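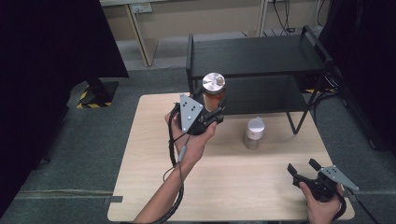

Print this page
E-mail this to a friend

The Honey from Akolow

Orestis Sarantis kept his mother's jar at the far side of the table, where the light of April came first. She had paid 50 cents for it, empty, at the Petridis shop, and she filled it every autumn with honey of a dark colour.

"You will not open it?" asked his neighbour.

"When my brother comes from Brellmont."

It was 300 kilometres, and the brother was always busy. In the evening Orestis heard a car. He put out two spoons and went to the door.

Print | E-mail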